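Home Tickets Knowledge base My queue Log out

Label printer prints blanks after every second page, shared room PC

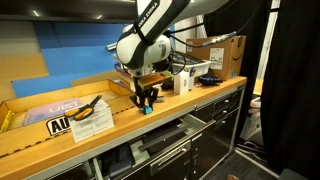

CATEGORY: Printers & Labels / Shared rooms

Opened by Tomoyo Nishimura, Monday. Assigned: Habibur Mollah

Jusa label printer, the one on the room PC. Prints a label, then 2 blanks, then a label. Started after the new rolls came in. Need 54 asset tags done, got 6 usable so far. Pilloveo shows every job as complete, no errors.

9:40 HM
Remote in. Driver current. Queue had old jobs stuck, cleared them. Test page: same thing, two blanks.

10:15 HM
Asked which roll is loaded. Tomoyo says Talukder, the gap kind. Driver is set to continuous. Changed to gap, saved. Now feeds one blank instead of 2. Better, not fixed.

11:05 Tanvir Paul
Had this upstairs last January. Pilloveo keeps its own media setting and overides the driver. Look under Templates > Stock, not under Printer.

11:20 HM
Yep. Stock was still the old size. Set to match roll, restarted Pilloveo. Power off, hold feed button til light blinks, let go. Calibration ran a few labels then stopped.

11:32 TN
Printing ok now, no blanks. Text sits a bit low on the tag, can live with it.

11:50 HM
Top offset down one notch, try again pls. If it drifts back after a reboot reopen this one, dont start a new ticket.

1:10 TN
Lined up. Rest of the tags are running.

Status: Resolved. Template change copied to Marwa Soliman for the other rooms.

4 comments | 1 share | 2 watching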